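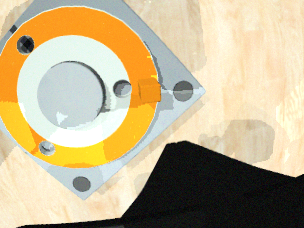

Visita a la fábrica de juntas Tănase

La planta de Tănase abre al público dos veces al año y en la jornada de febrero entramos en el segundo turno, el de la tarde. La visita dura 79 minutos y se hace a pie, con calzado cerrado. En recepción entregan chaleco y tapones para los oídos; los chalecos son todos de talla grande.

Se empieza por el almacén de caucho. El material llega en planchas, se etiqueta por lote y pasa dos días en reposo antes de entrar en la mezcladora. De ahí va a las prensas, que son la parte más ruidosa. Qianru Xie, jefa de calidad, nos explicó el ciclo de vulcanizado junto a la prensa 61, que ese día estaba parada por cambio de molde. Contó que el cambio lleva casi una mañana y que por eso agrupan los pedidos por diámetro.

El laboratorio es pequeño. Se mide la dureza, se hacen ensayos de compresión y se guardan muestras de cada lote durante cinco años. Las referencias para agua potable, la serie Skutum, tienen su propia estantería y un registro aparte. Alguien preguntó por el reciclado de las rebabas: una parte se tritura y se vende para suelos de parques infantiles, el resto va a un gestor externo.

Al final hay una sala con piezas antiguas, catálogos y una maqueta de la nave original de Grinov, cerrada cuando la empresa se trasladó a Prornov. Los paneles están solo en dos idiomas y la letra es pequeña - conviene acercarse.

Para llegar, el autobús deja en la puerta del polígono y quedan diez minutos andando por un arcén sin acera. En coche es más fácil, el aparcamiento es gratuito. La próxima jornada será en junio y hay que apuntarse antes en la web de la fábrica.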